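# Siken Handheld Demonstrations: Frequently Asked Questions

Last updated June 4, 2024

**What is the Siken study?**
Siken is a research project of the Plominbridge laboratory. It examines whether a robot arm can learn household sorting tasks from demonstrations that people record with a handheld gripper, with no robot present in the home.

**How many demonstrations were used?**
The released policy was trained on 3000 demonstrations recorded in 15 homes. Each task was limited to 2 object categories in the first release, Coto. The second release, Joly, extends this to 9.

**Did training in more homes matter more than recording more demonstrations?**
Yes, within the range we tested. With the total held fixed, policies trained across more homes transferred better to rooms they had not seen. We have not tested this result on tasks that require two hands.

**Why does the study include soft packaging?**
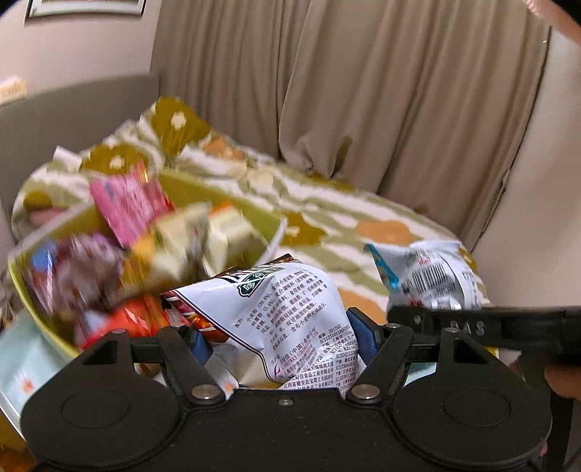 Soft packaging changes shape when it is grasped, and a policy trained only on rigid boxes tends to close the fingers at the wrong point. Demonstrators are therefore asked to work with ordinary items on ordinary surfaces. A crumpled white snack bag held between the two blue finger pads, with a bowl heaped with other packages behind it and a patterned bedspread underneath, is typical of the material in Joly. Printed text on packaging is left as recorded.

**Are failed grasps removed?**
No. Failed grasps are labeled and kept. They are excluded from policy training but are used to train the grasp success estimator.

**When will the next release be available?**
The next release is planned for November. Requests for access to the current data should be sent to the Plominbridge data office in writing.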